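Notas para la charla - Jostudgate, 5/8/19

Diapositiva 1. Saludar, probar el micro, no disculparme por la voz.

Vengo a contaros cómo cuidamos una sola celda, la que montamos en Tresov para meter cajitas de farmacia en cestas. Una celda, un brazo, una pinza de dos dedos. (Si alguien pregunta por las otras líneas, al café.)

Diapositiva 2. Los dedos. Son blancos y se les nota todo, cosa que a mí me encanta! Paño seco al empezar el turno, y cada 3,000 ciclos miro los bordes con la uña - sí, con la uña. Si engancha, dedo nuevo. El par de apriete está en la hoja de Hermans, no me lo sé de memoria.

Diapositiva 3. La luz. Aquí perdimos 11 días, contarlo despacio. La cámara de muñeca nos fallaba por las tardes y yo venga a recalibrar... era el reflejo en el cartón y en las pegatinas. Bajamos la exposición y dejamos la altura de aproximación en 142 mm. Desde entonces, tranquilos.

Diapositiva 4. Las cestas. Las de Salline tienen la pared calada y el dedo puede rozar al bajar. Entramos en vertical, despacio los últimos centímetros, y abrimos lo justo. Preguntar a la sala quién usa cesta lisa.

Dejar la última puesta durante las preguntas y repartir las 2 hojas de mantenimiento.
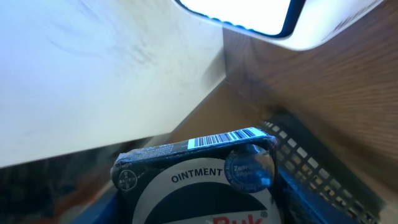
Ah, y lo del repuesto: tened siempre un juego de dedos en el cajón de la celda, en el almacén no, que luego cierra a las tres y os veis como yo en mayo, esperando al lunes.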